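Skendis Collapsible Silicone Funnel, Blue

Share 8 | Comments (3)

I have wanted to carry a funnel like this one for a long time. We sell a lot of jars, bottles and spice tins, and every customer who buys a set of narrow-necked bottles ends up asking me what we have to fill them with. For years my answer was a rigid plastic funnel that took up half a drawer. Now there's the Skendis, and I'm very happy to have it on the shelf (and in my own kitchen, where it has been since April).

It's a silicone funnel with stepped folds, a bit like a camping cup. Push the spout down toward the rim and the rings tuck into each other until the whole thing is nearly flat. Pull it back out and it holds its shape while you pour. The folds have enough spring in them to stay where you put them, even with a cup of dry lentils going through, and that was my big worry with the cheaper ones we tried before! Those sagged to one side the minute anything heavier than water went in.

The spout is a plain narrow cylinder. It fits inside the neck of standard oil and vinegar bottles, most sports bottles, hot sauce bottles and the swing-top bottles we carry from Ivico. It won't go into a perfume atomizer or those tiny travel droppers. If you need something that small, write to us and Ah-rin will help you find a metal one.

The mouth is generously wide, with a broad rim you can hold between thumb and finger. There's a small tab with a hole on the side of the rim, so you can hang it from a hook or a nail. Mine hangs inside the cupboard door next to the measuring spoons, popped open, and I reach for it several times a week.

What we've used it for so far: olive oil from the big can into the table bottle, dish soap refills, rice, sugar, coarse salt, birdseed, and a batch of So-yul's plum syrup that was still quite warm. Flour works if you tap the side. Powdered sugar clumps in the spout unless you sift it first, but I've had the same trouble with every funnel I have ever owned.
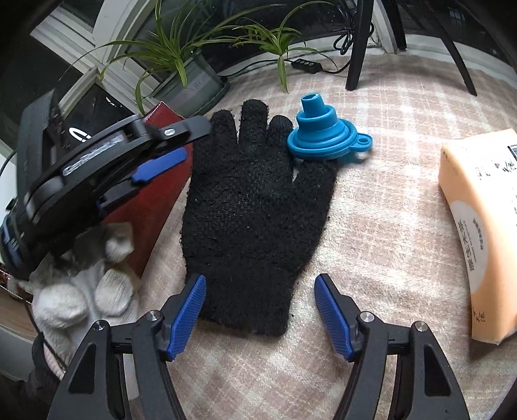

Cleaning is easy, though the folds do deserve a minute of attention. Open it all the way, run warm soapy water through it and rub along the rings with a soft brush. Syrup and oil like to sit in the creases if you fold it up too soon. It can go in the top rack of the dishwasher, opened out, rim down. Let it dry completely before you collapse it. If it picks up a smell (garlic oil did it for me), leave it overnight in water with a spoonful of baking soda and rinse it in the morning.

Silicone does attract lint. Set it down on anything fuzzy and it'll pick up a few fibers, so give it a quick rinse before it goes anywhere near food. A smooth counter or a hook is a better spot for it.

Please don't use it over an open flame or for frying oil straight from the pan. Warm syrup, coffee and soup stock are all fine. I'd also keep a separate one for the garage. Gadisa Asfaw, who runs our stockroom, uses his for windshield washer fluid and has written CAR on the rim in marker, and I'd ask everyone to do something similar.

Details

Material: silicone, one piece, no metal parts
Color: bright blue
Folds: yes, stays open on its own
Hanging tab: yes, with round hole
Dishwasher: top rack, opened out
Item number: 2787
In stock: 104

Goes well with

The Ivico swing-top bottles, in both sizes. The Stetham refill pouches too, which have a floppy opening that is a real pain to fill by hand. Stand the pouch in a mug, put the spout in, and you have a spare hand for the pouring.

Shipping and returns

Because it packs down flat, it travels in a padded envelope and costs very little to send. You can add it to a bottle order without changing the shipping price. If the spout doesn't fit your bottles, send it back clean and we'll refund it.

Comments

Ok-hee Jin
Bought two, one for oil and one for dry things. The dry one has done all my spice jars and I finally got rid of the paper cones! Would love a second color so I can tell them apart.

Sérgio Mendes
Does it hold up if you leave it folded for months? My old one from another shop got a permanent lean to it.

Reply from the shop
Hi Sérgio! We kept one folded in a drawer all through the winter and it opened straight. I would still hang it open if you have the room, as it dries better that way. And Ok-hee, I've asked Skendis about a second color. They make a minimum run of 200 per color, so I need to see how quickly the blue goes first.

Get a short letter from us when new things come in. Enter your email address to sign up. You can unsubscribe at any time.

This site uses cookies to remember your cart. Accept | Settings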